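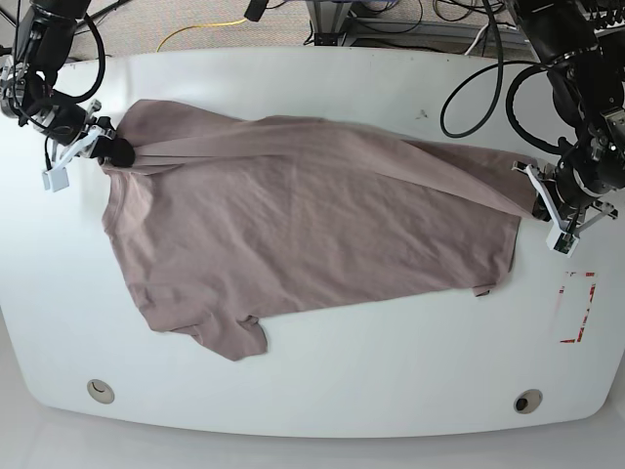 Stiltero is my two-armed laundry folder, and this is the data that goes with it. I started building the thing in the shared workshop at Plestudley last September with Zulkifli Santoso, who did most of the wiring and is much more patient with connectors than I am. We wanted to see how far a pair of home-built arms could get with ordinary clothes on an ordinary flat surface, so we picked T-shirts and stuck with them (towels felt like cheating!). The move I care about most is the stretch, where both grippers have hold of the shirt and pull one edge tight so there's a straight band of cloth between them while the body of the shirt stays down on the white table. Most of the recordings are about getting to that point or getting away from it without a mess.

What you get

87 episodes, all driven by hand by me, Zulkifli or Kartini Lumenta. Every episode has:

joint positions and gripper opening for both arms
video from the overhead camera and both wrist cameras
a short text note typed in by whoever was driving
a result tag: folded, half-folded or gave up

I held back 9 episodes for testing and they live in their own folder. Please don't train on those if you want to compare numbers with us. Another 36 are pure grasp practice with no fold at the end, just pick up a bit of shirt, lift, put it down, go again. They're boring to watch but they did more for our policy than anything else in the folder, so don't chuck them out.

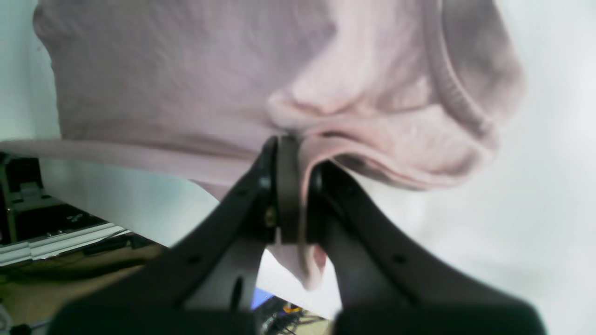
Wrist view of a pinch, with pink fabric gathered between the two fingertip pads.

Grippers

Two fingers each, with a rounded pad on the tips. The pads are the third lot we've made. The first were too hard and the cloth slid straight out, the second were grippy but grabbed two layers every time. These are a compromise and I'm still fiddling. If you print your own from the files in the hardware folder, go gently on the closing force to begin with. Sverre Holmgren built a set at his place and cracked a finger on the first evening by leaving the force limit at the default, which was my default, so sorry Sverre. It's lower now.

Gripper opening is logged from 0 (shut) to 1 (wide open). Left and right always mean the robot's left and right. From the overhead camera that's flipped, so the robot's right arm comes in on the left side of the picture. I've mixed this up myself more than once and you will too.

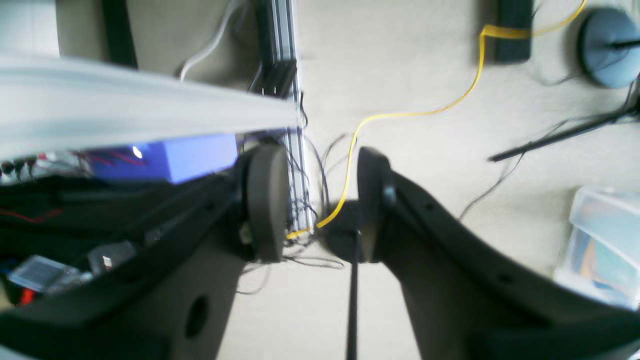
The wrist videos need a bit more care than the overhead ones. The cameras sit close to the fingers, so the near parts are soft, and once an arm swings off the table you get carpet, cables and whatever else we'd left lying on the floor. I haven't cropped or masked any of that. Jessie McIver asked for a tidy version and I do get it, but I'd like the policy to cope with our real mess, and cropping is easy enough at your end. There's a script called crop_wrist in the tools folder if you'd like a starting point.

Known problems

The wrist clocks drift a little against the overhead one in the longer episodes. Use the timestamps, don't just line up the first images and hope.

A few notes say "sleeve" where the driver had hold of the hem. I fixed the ones I found.

Light varies. We had the blinds up some days and down on others and didn't write down which.

In some episodes the fingers are open and waiting for a good long while. That's the driver thinking. Trim it if you like.

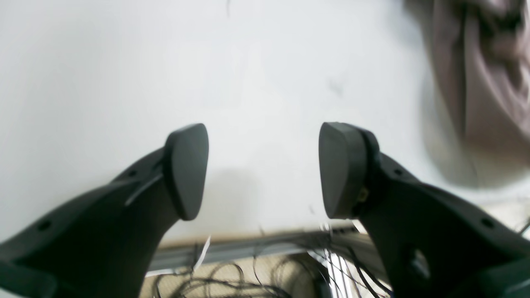
Using it

Do whatever you like with it, commercial or otherwise, but put my name (Precious Xaba) and the project name somewhere people can find them. If you train something that folds better than ours, please send me the video. I'd love to see it, and Kartini will want to know what colour shirt you used.

Changes

May 2024: first public upload. Fixed the left/right labels in the grasp practice set and added the gripper files.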